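Notes – demo visit, household robots (Trurndale site)
Write-up for anyone who missed it. Quiz questions can come from this so read it.

Got there 9:40, sign in, badges. Host was Imani Waweru, runs the home tasks group at Olomik. Short talk first, then demo, then questions.

From the talk:
- why chores? No two homes alike. Factory arm gets the same part in the same spot all day, home robot doesn't
- 215 practice runs per task before they show it to visitors
- each run logged: joint angles, grip force, camera. 800 hours stored so far, 188 of them thrown out for bad labels (!!)
- operator first, then shared control, then on its own. Know the diffrence between these three, it comes back in week 6

Terms to know
Degrees of freedom – number of independent ways the thing can move.
End effector – whatever is at the end of the arm. Hand, hook, suction cup.
Tether – power/data line. Limits how far it can walk, but no battery to swap.
Compliance – how much a joint gives when pushed.

Demo: the wastebasket task. Right hand takes the bin by the rim, left stays free. Thin rim = small contact area, so the bin can tilt in the grip. Imani said thats the hard part, a tilted bin shifts the load and the legs have to balance for it.

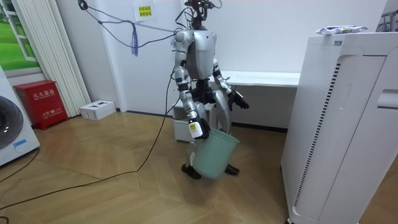

Same problem with a bucket or a laundry basket, only heavier. Someone asked about a full bin. Answer: grip limit in software is set at 600 grams for now, hardware could take more.

Compare with Sanside approach from last lecture (wheels, one arm, no legs). Cheaper, steadier, useless on stairs.

For next time: read Pettigrew handout, sections 2 and 3. One page on which home task you would automate first and what the end effector shuold look like. Due Sunday, 8 pm.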